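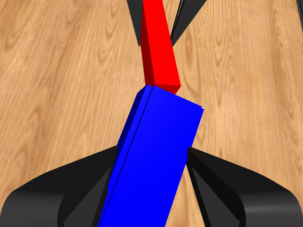

Hi all,

Shivam Katiyar wrote on 17 June 2019:

> Has anyone oiled a knotty top lately? Mine came back from Alledard sanded, and I can't choose between oil and wax.

Oil, oil, oil! I did my kitchen table last September (two thin coats, 14 hours between them) and the grain just woke up. I still stop to look at it most mornings! 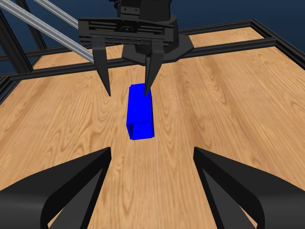 Ruaridh Nisbet thinks wax is kinder around knots, and that I should have sanded to 225 before starting. Fair enough, I stopped well short of that and the end grain drank half the can.

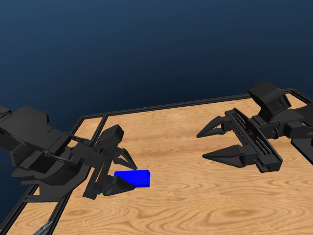
*Wood grain and knots, with a thin black edging.*

Shivam, do try a patch underneath first. I have half a can left if you're near Clatmont.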